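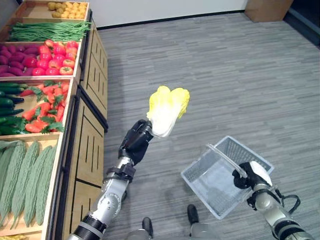
Napa cabbage and a mesh shopping basket by the Stenance produce display. Potatoes are in the top bin, with green beans, sweet potatoes, tomatoes, cucumbers, carrots and bitter melons below.

Home Products News Dealers Support Contact

NISBET ADDS STENANCE WOODEN PRODUCE DISPLAY FOR SMALL GROCERY STORES

Stepped, tilted bins give a small shop room for a full vegetable section along one wall

2021-01-26 – Nisbet, a maker of wooden fixtures for food stores, today announced Stenance, a produce display for corner groceries, farm shops and small markets. Orders open today through the company's sales office and its dealers. The first units will ship in March.

Stenance is made of light tan wood and holds loose vegetables in a series of tilted bins. The bins step down toward the shopper, so that small items such as potatoes can sit at the top and longer or heavier items can go lower down. The bin fronts are slatted. Below them, the front of the unit is finished with recessed wooden panels that have vertical slots cut into them.

The display comes in four widths. The largest measures 203 centimeters and is meant to run along a full wall or down one side of an aisle. The smaller units can be used alone or placed end to end with another unit. All of the widths share the same bin depth, and a store that adds a second unit later can move dividers and liners from one to the other.

"Most of our customers don't have a produce department. They have a wall," said Lamai Paisan, head of product at Nisbet. "They want potatoes, tomatoes, carrots and greens on it, and they also want the things their own neighborhood cooks with. For a lot of them that means bitter melon and napa cabbage. Those are awkward shapes for a display that was drawn up with apples in mind."

Bins sized for vegetables

The company began work on Stenance after store owners told its sales staff that existing stands were built mainly for fruit. Round fruit stacks well in a shallow square bin. Long beans, cucumbers and bitter melons do not, and owners said they were often left standing them on end in buckets or laying them over the front lip, where they got knocked to the floor.

In Stenance, the bins are wide enough for long beans to be laid lengthwise in a bundle. A bin can be used for one item or shared by two, side by side. Bitter melons can be laid on a diagonal, which keeps the skins from rubbing on the divider and lets a shopper lift one out without moving the rest. Carrots may be stocked with or without their tops.

Dividers are supplied with every unit and fit by hand, with no tools. A store that gets a large delivery of tomatoes can pull a divider and give them the whole bin, then put it back when the stock goes down.

Blair Pollock, who led the design work, said the angle of the bins took longer to settle than anything else.

"If it's too flat you can't see what's in the back, and the bin looks half empty by noon," Pollock said. "If it's too steep the round potatoes all roll to the front and pile up on the slats. We built the top bin over again more than once. The one we ended up with will hold small potatoes without a board across the front, and you can still reach the last few without a step stool."

Finish and cleaning

The wood is sealed at the factory with a clear finish. Nisbet recommends wiping the bins with a damp cloth at closing and letting them dry before restocking in the morning. Bin liners lift out for washing. Wet greens that have been misted should be drained before they go into a bin, and the company does not advise spraying vegetables while they are in the display.

The panels on the front of the lower cabinets open to a storage space. It can be used for paper bags, price cards, spare liners or back stock such as onions and potatoes. The slots in the panels let air move through. Stores that do not need the storage can order the unit with the panels fixed shut, at a lower price.

Feet under the cabinets can be adjusted for floors that are not level. The unit can stand on tile, concrete, sealed wood or low-pile carpet. On carpet, Nisbet advises checking the level again after the first full week of stock, when the weight has settled – a loaded display is a good deal heavier than an empty one.

Price card holders clip over the slats and can be moved along the bin. They come in two sizes. The larger one has space for a second language, something several stores asked for during the trial.

Store trial

Two stores used early versions of Stenance before today's announcement. One is a family grocery run by Sorcha Geddes, who had been selling vegetables from cartons set on a folding table.

"I used to lose the bottom layer," said Geddes. "You'd get to the end of a carton of tomatoes and the last ones had been sitting under everything else. With the bins I don't stack as deep, so I put out less at a time and fill up more often. It's a bit more walking back and forth. I throw out less, though, and people pick through it less because they can see what they're getting."

Geddes said that she keeps root vegetables on the upper steps and anything long toward the bottom, and that she moved cabbages to a separate low shelf during the busiest weeks because shoppers liked to pick them up and turn them over before choosing.

She asked for one change during the trial, which was a smoother edge on the lowest bin. Customers carrying baskets were catching the rims on it as they bent down. The edge has been rounded on all production units.

The second trial store is a farm shop managed by Niall Lindsay. His early unit was placed near the door and moved farther inside after the first cold spell. Lindsay said the unit could be shifted by two people once the bins were cleared, but that it should not be dragged while full.

"We put carrots with the tops on next to cucumbers and both of them sold better than they had in crates," Lindsay said. "I can't tell you how much of that was the display and how much was the time of year. It did make the corner look like somebody was looking after it."

Ordering and delivery

Stenance will be sold directly by Nisbet and through Tulteck, which supplies shelving and counters to independent food stores. Tulteck will also handle delivery and setup for stores that want it. Units are shipped partly assembled. The bins arrive built, and the cabinets are joined on site with bolts that are included in the box along with a wrench.

"Our crews have put together the trial units and it's a straightforward job," said Gregor Jardine, sales manager at Tulteck. "The main thing we ask is that the store has the wall clear before we get there and knows where the outlets are. People forget about outlets, and then the card reader ends up on the wrong side of the shop."

Stores that already own Nisbet bread or dry goods shelving can order Stenance in a matching stain at no extra charge. The standard color is light tan. A darker stain will follow later in the year.

A range of shopping baskets with mesh sides is available from Omura, whose products Tulteck also carries. Stores that order baskets and a display together through Tulteck can have them delivered in the same load. The baskets are sold separately and are not included in the price of the display.

A printed stocking guide comes with each unit. It covers which vegetables can share a bin, how deep to fill each level, and how to rotate stock so that older items are at the front. Dealers can request extra copies for their showrooms.

Price lists and drawings with full measurements can be requested from the Nisbet sales office or from any Tulteck branch. Replacement liners, dividers and price card holders will be stocked as regular parts.

About Nisbet

Nisbet designs and builds wooden display furniture for grocery stores, bakeries and farm shops. Its products include bread racks, dry goods shelving, counter units and the new Stenance produce display. The company sells to independent stores directly and through dealers.

Press contact

Lamai Paisan
Head of Product, Nisbet

Related news

Matching stains now offered on bread racks
How to measure a wall for shelving
Tulteck adds setup service for independent stores
Caring for sealed wood in a food store
Counter units: updated parts list

We use cookies to remember your settings and to see which pages are read. By staying on this site you agree to our use of cookies. Accept Cookie settings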